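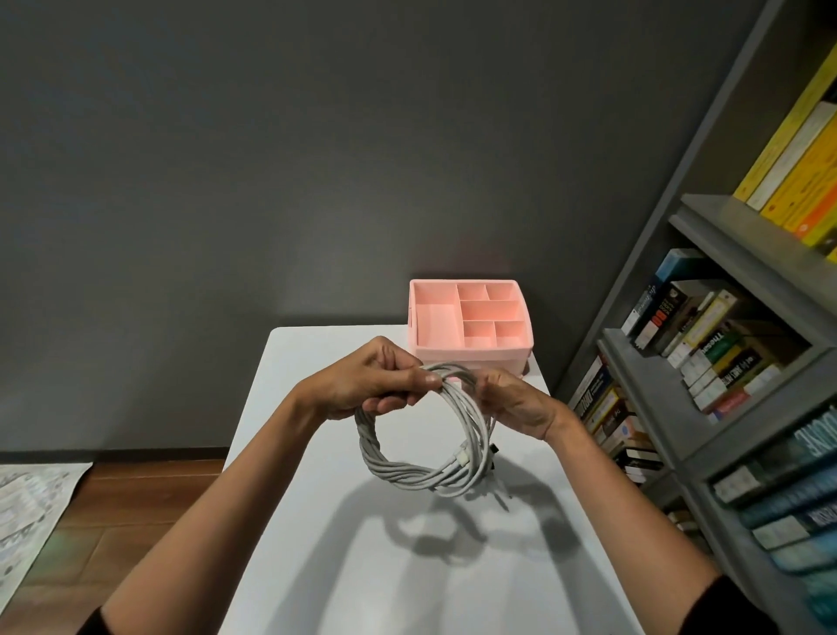

Nermina Nikolovski writes that she coils every cable the same evening she buys it, and by the next month all of them are one big knot in the drawer again, so what is she doing wrong?

Probably nothing very wrong. We receive this question in many forms, and so it gets the first place in our list. A coil holds its shape only while something holds it. When it goes in the drawer without a tie, each time you open and close the drawer the loops move a little, and the plug at the end travels through them like a needle. Put a tie on the coil before it leaves your hands, and the drawer will stay calm much longer.

CABLES AT HOME: YOUR QUESTIONS
Last updated Aug 5, 2021

Which kind of tie do you recommend?

A fabric strip with hook and loop, the kind you can open and close many times. We sell the Prostier strips in our shop, but any similar strip will do. Rubber bands become sticky after one or two summers and leave marks on light cables. The wire ties which come in the box with a new device are fine for a short time, only please do not twist them hard.

How big should the loop be?

For a thin charging cable, make a loop as wide as your palm. For a thicker one, for example an extension cord, as wide as your forearm is long. If you feel that the cable is pushing back against your fingers, the loop is too small for it. Let it be bigger and find a bigger place for it.

I was always winding the cable around my hand and elbow. Is it bad?

It is quick, and many of us learned it from our parents. The trouble is that every turn puts a small twist in the cable, and all the twists go in the same direction. After some years the cable does not want to lie flat on the floor any more. For an old cord in the garage I would not worry. For a cable you use every day, try the over-under way below.

What is over-under?

Hold the end of the cable in your left hand. With the right hand bring the first loop in the normal way. For the second loop, turn your right wrist so that the cable passes behind and the loop lies the opposite way. Then again normal, then again opposite. The first ten times it feels strange and you will make mistakes. After that the hands remember. Left-handed people can change the hands, it works the same.

One warning: if the end of the cable falls through the middle of such a coil, you can get a row of small knots when you pull it out. Keep both ends on the outside.

My coil looks like a braid on one side. Do I have to start again?

You don't have to. Strands that cross each other in one place are normal when the cable is long and was coiled in a hurry. If you plan to use it this week, leave it. If it goes away for the winter, open it completely, let it hang from a door handle for an hour, and coil it one more time.

Where do the plugs go?

Finish with both plugs on the same side of the coil, with a short piece free. The tie goes near the plugs. Do not push a plug into the center of the bundle to hold it together, this bends the cable just behind the plug, and that is where most cables break.

Can I keep cables in a desk organizer with compartments?

Yes, if you empty it first! Take everything out, wipe the inside and decide again what each compartment is for. The large deep one is good for coils standing on their edge, so you can see them all from the top. In the small ones you can put adapters, ties and memory cards. A pen compartment which is long and narrow is not a good home for a cable, because you must fold the cable to fit it.

The organizers by Arnov and Pavlović both come in different heights. Please measure your longest coil before you order. Two customers in April sent back the low model for this reason, and we were sorry for their postage.

How many cables should a family keep?

I can't give you a number. I can tell you only about our own house: when we made order in the hall cupboard we put on the floor everything that had a plug, and there were 24 cables, and for several of them we could not find any device. We kept one spare of each type we use and the rest went to recycling.

How do I know what a cable belongs to?

Write it on the tie with a permanent marker, or use a small paper label folded over the cable near the plug. "Printer" is enough. Write it on the day when you unpack the device, later you will not remember.

Is a white table really better for sorting?

Špela Georgiou asked us this after she saw our workshop. A light, clean table helps a lot when you look for small black plugs and adapters, they are easy to see on it. If your table is dark, spread an old bed sheet. Light gray or white cables you will of course see better on the dark wood, so maybe keep both possibilities.

Can I wash a dirty cable?

Never in water. Unplug it, take a cloth which is only a little damp, with one drop of dish soap, and pull the cable slowly through the cloth. Keep the ends away from the cloth. Dry it with a second cloth and leave it open on the table until morning before you coil it.

When should I throw a cable away?

When you see the metal inside, when the plug becomes warm in use, or when it works only if you hold it at a certain angle. Tape is not a repair. Most towns have a box for small electronics, and the Comex store near us also takes old cables at the service desk during opening hours.

Do you take back opened packs of ties?

Yes, within the time written on your receipt, if all the strips are inside. The strips already cut to size we unfortunately can't take.

My question is not here.

Please write to us with the contact form. We read everything, but the answer can take a few days, more in summer. If your question is about one certain cable, tell us how long it is and where you want to keep it.

312 shares | 24 comments

Contact | Shipping and returns | © 2021 | Back to top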